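Festival Help > Online Screenings > Ticket 1747

2020-07-17 | Posted by Kurano support desk

Print this page | E-mail this page

Status: solved!

Subtitles on the Droston short film program ran 18 seconds behind the sound. Only viewers using the Mulder player saw it, and the Gundex one was fine all along. Great reports from you all, by the way, keep them coming!

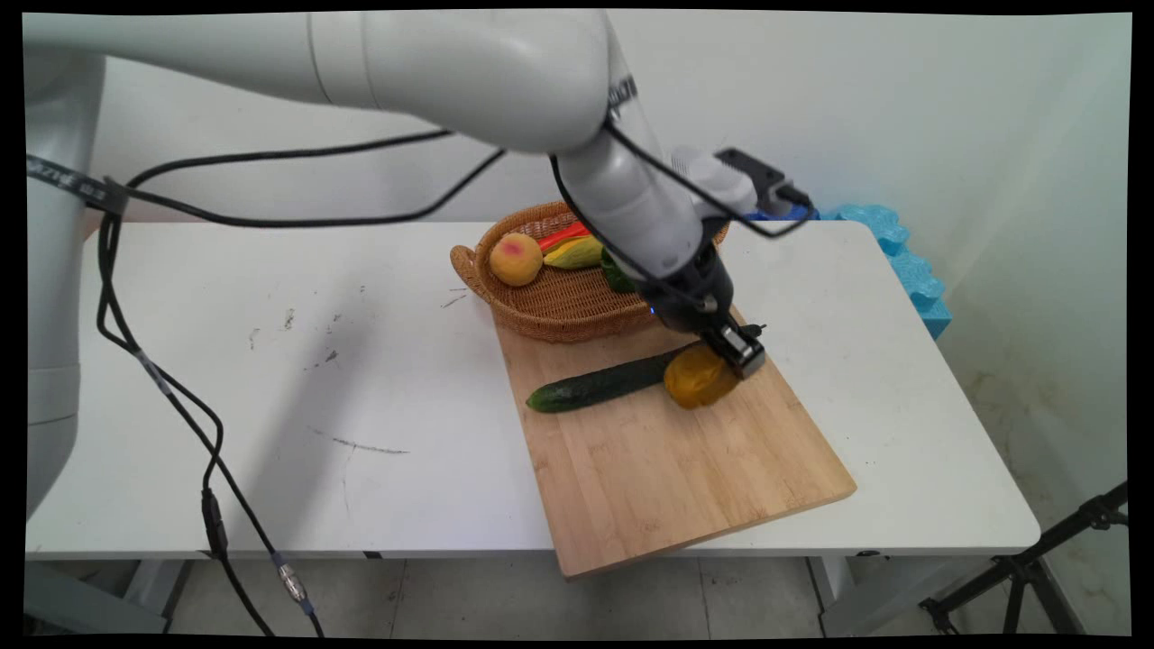 We swapped in the March subtitle file and played the whole program through. Every line lands right on time now (the comedy in the second half is so much funnier this way!). Still seeing the delay? Sign out, reload and press play again.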